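4.2. L'égouttoir à deux niveaux : gain de place ou simple déplacement du problème ?

La littérature consacrée au rangement domestique tient souvent pour acquis que l'égouttoir à étages libère le plan de travail. L'argument est géométrique : une seconde rangée de fentes, posée au-dessus de la première, doublerait la capacité pour une même emprise au sol. Les notices que nous avons dépouillées, dont celle du modèle Plunico, reprennent ce raisonnement sans le discuter. Or la capacité y est presque toujours exprimée en assiettes plates, objets minces et réguliers qui se prêtent bien au calcul. Les bols, eux, y figurent rarement.

Notre relevé, clos en août 2023, porte sur 155 foyers de l'agglomération de Tralurard et sur 855 configurations de vaisselle en attente ou en cours de rangement. Nous l'avons limité aux pièces creuses. Ce choix nous a été reproché lors d'une première présentation, au motif qu'il défavoriserait l'étage supérieur. Le reproche est fondé en partie – mais une évaluation limitée aux assiettes favoriserait tout autant la conclusion inverse, et elle ne semble gêner personne. 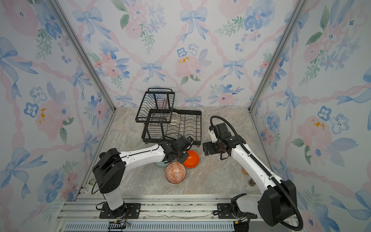

Figure 7. Bols et égouttoir métallique noir à deux niveaux : un bol blanc ajouré incliné sur la tranche au niveau inférieur, trois autres bols devant l'égouttoir.

Discussion de la figure

La disposition de la figure 7 résume assez bien la difficulté. Le bol ajouré repose sur sa tranche, sous le niveau supérieur, et cette inclinaison suppose une hauteur libre que les notices ne mentionnent pas. Les bols restés devant n'ont pas davantage une position commune : l'orange est couché de biais, celui à motif géométrique orange et blanc se tient sur son bord. Un bol vert menthe, en partie masqué par ce dernier, complète le groupe. On voit mal comment une capacité exprimée en « nombre de pièces » pourrait rendre compte d'un tel ensemble, où chaque orientation modifie la place qu'il faut réserver à la suivante.

Il serait toutefois imprudent d'en tirer davantage. Une vue isolée ne renseigne ni sur l'ordre de rangement ni sur la stabilité des pièces, et nous ne lui accordons qu'une valeur d'illustration. La grille Planex, que nous avons utilisée pour coder les orientations, souffre d'ailleurs d'un défaut voisin : elle distingue les positions « droite », « retournée » et « sur tranche », mais range les cas obliques dans une catégorie résiduelle. Les comparaisons entre foyers qui reposent sur cette catégorie nous paraissent fragiles, y compris les nôtres.

Reste la question de l'emprise. L'indice McIntyre rapporte le volume rangé à la surface occupée par l'égouttoir seul ; la vaisselle posée devant n'y entre pas. Un modèle à étages peut donc obtenir un bon score alors que le plan de travail demeure encombré. Nous proposons d'inclure cette zone d'attente dans la surface de référence, sans prétendre que la correction suffise : sa limite dépend du codeur, et nos essais de février n'ont pas permis de la fixer de manière satisfaisante.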